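Kitchen and Workshop Tips: When the Gripper Lets Go Too Late, or Not at All

Filed under: Home robots, Safety, Fixing things
By Lotte Schouten

In July the arm in our practice kitchen at Potcombe closed on a cupboard pull and kept closing. The pull came off in two pieces and one of the screws went under the range. No one was standing near it. The log gave error 1407, which the Sendex manual lists as "grip limit not confirmed" and says very little else about.

We spent 14 days sorting it out, partly on the real arm and partly in the simulated kitchen, where a broken knob costs nothing. These are the notes I wish I had pinned to the wall before we started. They apply to any home arm with a two-finger gripper, though the menu names will differ.

1. Stop the arm before you look at it

Use the stop button, then the wall switch. Pausing the program is not stopping. A paused arm still has power to the fingers and may finish a grip command when it wakes up. Ours did this once during testing, with a dish towel in its jaws.

Keep the stop button where you can reach it from the doorway. Ours used to be on the far side of the counter, so you had to lean past the arm to get at it. It is now on a hook by the light switch.

2. Get the fingers open and check them empty

Power back on, no program loaded, and send a plain open command. The fingers should go all the way out and stay there with nothing between them.

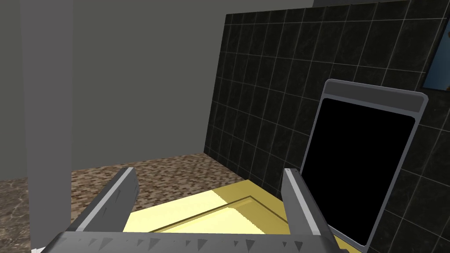 Leave them like that for a full minute. If they creep inward, the fault is in the drive or its settings and you can stop blaming the program. Ours held still, so we went on to the next step.

Wipe the inner faces with a damp cloth and let them dry. Cooking grease builds up on the pads, the grip slips, and the controller answers by squeezing harder. Do not use degreaser on rubber pads. It leaves them shiny and they grip worse than before.

3. Reset the force limit, then read it back

This was our fault, in both senses. A software update had put the force limit back to the factory number, 3247 in the controller's own units. We had been running at a much lower setting for kitchen work. The screen still showed our old number until the page was reloaded.

So after every update:

Open the grip page, type your limit in again and save it.
Close the page and open it again.
Write the number it shows on a piece of tape and stick the tape to the controller.

The tape sounds fussy. It has caught the same thing once more already.

4. Test on something soft

Perihan Öztürkmen, who does our repairs, uses a rolled bath sponge. Close on it slowly and watch how far it flattens. A pool noodle cut into short lengths works too. Do not use your hand, and do not use an egg to show off.

Run 25 closes and opens in a row. An intermittent fault may not show in the first few. If the arm throws an error anywhere in the set, write down the code and start the count over after the fix.

5. Rehearse the approach in simulation

Most of our trouble was force, but some was aim. If one finger reaches a knob before the other, the arm pushes the knob sideways, reads that as a weak grip, and adds pressure. Round knobs are bad for this. Bar pulls are more forgiving side to side but worse up and down.

In the simulator, stop the run just short of contact and check three things: that the fingers are open wide enough, that the knob is between them, and that neither finger will hit the door. Then let it go on one small move at a time. Hjaltested, the kitchen layout we use, has a good mix of doors for practice. Save a copy before you change anything – we overwrote ours and lost an afternoon. 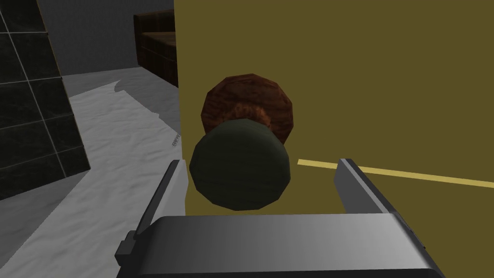
6. Fix the hardware you broke

A stripped screw hole in a wooden door is an easy repair. Take the pull off, dip a couple of wooden toothpicks in wood glue, pack them into the hole and snap them off flush. Leave it overnight, then drill a small pilot hole and drive the screw by hand.

We replaced the broken pull with one from Tokwood. The screws supplied were too long for our door and we had to trim them. Measure the door thickness first.

7. Before anyone uses it again

Clear the counter on both sides of the arm. Put pets out of the room and shut the door. Run the first real job at the slowest speed with one person at the stop button and doing nothing else, and no phone in the other hand.

If error 1407 comes back after all of this, switch off and call for service. Perihan thinks a worn finger sensor can give the same code, and that part can't be checked properly at home.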